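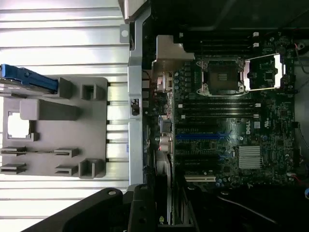
*A Dell desktop workstation opened for parts recovery, with the processor socket and memory slots empty.*

**Prolstead Reuse Center Opens Workstation Parts Program to Area Schools**

2023-06-15 – The Prolstead Reuse Center has begun accepting applications from schools, libraries and registered nonprofit groups for refurbished desktop workstations and tested spare parts. The program draws on a donation of 295 retired machines from Wegener, the engineering firm, which replaced the computers in its design offices this spring.

The workstations arrived at the center in May. Each is inspected, opened and sorted into one of two groups. Machines in sound condition are cleaned, fitted with memory and a new drive, and prepared for complete reuse. The remainder are taken apart, and their processors, memory modules, power supplies and expansion cards are tested and shelved individually. Motherboards are kept whole wherever possible.

"A workstation of this class was built to be serviced," said Tahmineh Taheri, the center's director of operations. "The panels open without difficulty and the parts are standard enough that one good board can return another machine to use. We would like to see that done before anything is sent for shredding."

The center expects that 70 of the donated machines will be supplied as complete systems in the first round. Applicants may request up to 40 units, although smaller requests will be considered first. Parts orders are handled separately and have no minimum.

Boards with two banks of memory slots are of particular interest to technical schools, according to the center, and several instructors have asked for bare boards to use in hardware courses. A stripped board lets students practice seating a processor, closing the load plate and installing memory modules before they are given a working system. The older expansion slots found on some boards also allow schools to keep using laboratory cards that do not fit current desktop computers.

Gimamham Technical High School was the first to receive equipment under the program. Vaida Uibo, who teaches computer repair at the school, said the delivery replaced a set of training machines that had been in use for many years.

"Our students had learned on those boards until the latches wore out," Uibo said. "They now have sockets and slots in good order, and they can make a mistake without putting a classroom computer out of service."

Data security is handled before any machine reaches the workbench. Storage drives are removed on arrival, logged by serial number and destroyed under contract by Dinex, which issues a certificate for each batch. No donated drive is reused, and complete systems leave the center with new storage only. Donors receive a copy of the certificate together with an inventory of the equipment accepted.

Parts are then checked in a fixed order. Technicians examine the processor socket for bent or missing contacts, clear dust from heatsinks and fans, and inspect rear ports for damage. Memory is tested in matched sets and labeled by capacity and speed. Boards that fail inspection are held for components or passed to a licensed recycler, along with damaged panels, brackets and cabling.

The program is supported by a grant of $2,000 for test equipment and antistatic packaging. The center will continue to fund staff time from its general budget and does not plan to charge schools for complete systems. A handling fee will apply to parts orders from other organizations. The fee schedule is available at the front desk.

Applications should state the number of machines requested, their intended use and the name of the staff member responsible for them. Schools requesting boards for instruction should also indicate whether they need processors and memory or have their own supply. Equipment is offered without a manufacturer's warranty – the center will exchange any item found to be faulty within its return period, subject to stock.

Organizations wishing to donate equipment are asked to contact the center before delivery. Desktop computers and workstations are accepted with or without drives. Cathode ray monitors, printers and loose batteries cannot be taken at this time.

Application forms and a current parts list may be requested from the Prolstead Reuse Center during regular opening hours. Successful applicants will be notified in writing and assigned a collection time.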